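Search this site Enter keywords Go

Print this page | E-mail this to a colleague

Faster than whom? An afternoon on the packing line at Bevstead

The shift lead at Bevstead has a number she is tired of hearing. It is 3,067, the boxes a day that the packing hall was promised when Onudstead sold the firm its arms last July. She won't tell me what the hall manages now. "Ask upstairs," she says. "They've got a screen for it."

We are talking in the canteen, where the tea is still made by a person. She has worked here since the site was a returns depot, and she would like it understood that she has nothing against machines. Her quarrel is with the word "freed". The staff were told they would be freed for more interesting work. "I asked what work. They said it was being scoped." 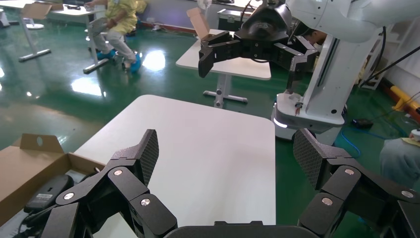
The hall handles small computer goods, and the job hasn't changed much in years: something goes in a box, the lid goes down, the box moves on. What has changed is who stands where. There are white arms with black fingers at the tables now, and the people work in gowns and blue shoe covers, one of them leaning forward on a stool at a table further back. "We used to talk across the benches," the shift lead says. "Now you'd have to shout over to the next table, and you feel daft doing it in a gown."

Of the 30 packers who were here before, she says, a fair number went to the Vavau site and some simply went. Those who stayed had two days of training. I asked whether the pay had gone up with the new duties. She laughed and got up to rinse her mug.

The plant engineer is more hopeful, though he picks his words. He calls the software Erdős, as everyone does, and talks about it like a promising apprentice. "It learns the box," he told me. I asked what happens when the box is different. "Then it learns that one."

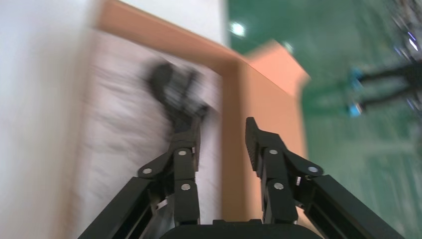
How long that learning takes depends on whom you ask. The engineer says a new product needs a morning. The shift lead says it needs a morning and then three weeks of somebody standing next to it. Soft stuff is where they disagree most. A pale, crumpled-looking lining with something dark lying on top of it is an everyday sight for a packer, who pushes her hand in and gets on with it, but two hard fingers have to be told where to go. Onudstead's own brochure puts the success rate at 89 per cent. The engineer thinks that is good. I thought of the other 11, and of who picks them up.

"We do," said the shift lead, when I put it to her. "It's not in the job description yet."

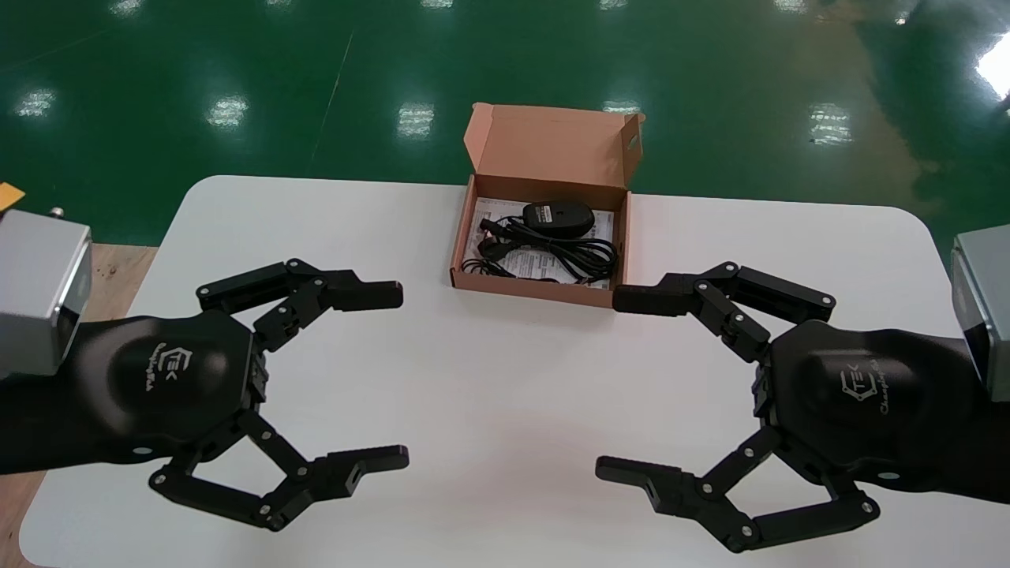
One of the evening packers sees it differently, and told me so by the lockers: her wrists used to ache by four o'clock and they don't any more, and she'd not go back to the old benches for anyone. She did add that she has been on a rolling contract since the arms went in.

I asked the engineer whether the hall would ever run without people. He said that wasn't the plan. I asked to see the plan, and he said he would send it over. It hasn't come.

Print this page | E-mail this to a colleague

Related items
Vavau site: what the transfer terms say
Who trains the trainers? Notes from a warehouse floor
Letters: rolling contracts and the night shift
Onudstead opens second showroom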